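The Trimcombe rolling cart, after two months of hard use

I buy storage the way other people buy shoes, so take this with a grain of salt, but the Trimcombe is the best rolling cart I've ever owned. It replaced a Cartwright I'd been limping along with since college (wobbly, loud, one wheel permanently sulking) and the difference was obvious before I'd even loaded it up!

It has three open shelves, four casters and a push bar at a sensible height. Two of the casters lock, and they lock properly. 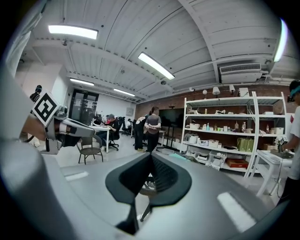 Putting it together took me one cup of coffee. There are 8 bolts and a little hex key, and the holes line up, which anyone who has built cheap shelving will know is worth celebrating. My friend Mayu Miyazaki bought hers a week later and did it during a phone call.

I've rolled mine over tile, a door sill and the shaggy rug in my office. The rug slows it down a bit. Everything else, it just glides, even with over seven reams of paper on the bottom shelf. 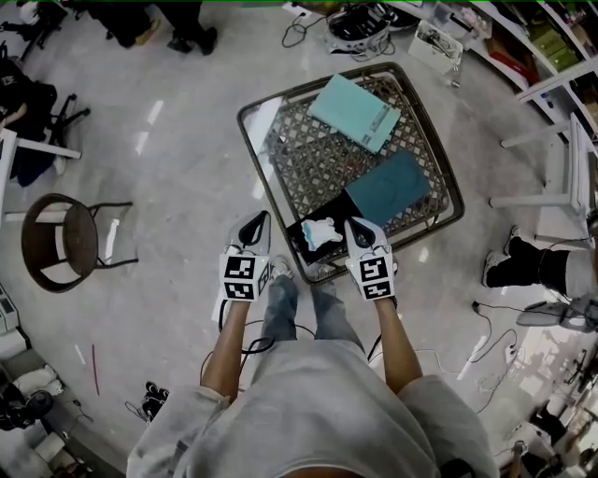 What I keep on it

Top shelf is whatever I'm working on that day. Middle is mail, tape, chargers and the label maker. The bottom is for heavy stuff, and I've stopped sorting it loose. Open plastic crates are the trick, the woven kind like the dark gray one with diamond-shaped openings.

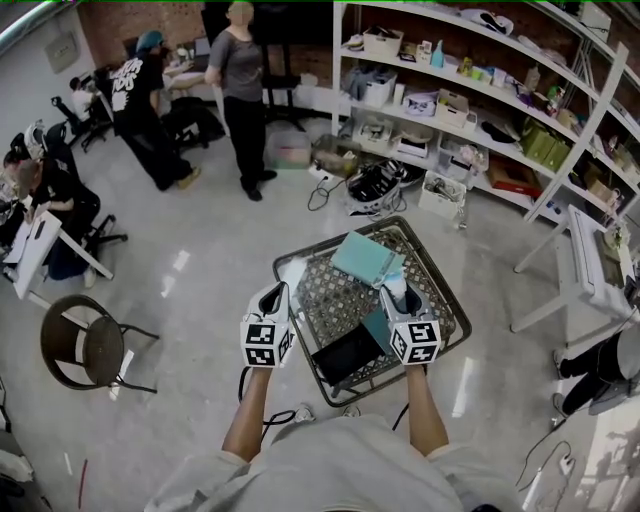 The shelf lip is my one real complaint. It's low, and tall things tip when you take a corner too fast. A crate fixes that for anything flat: a flat book or folder can rest at an angle with a black tablet or case lower down, as in the gray one, and the lattice sides let you see what's in there. I'd still love another inch of lip on the top shelf, where I don't want a crate in the way.

Would I buy it again? I already have, in January, for the laundry room.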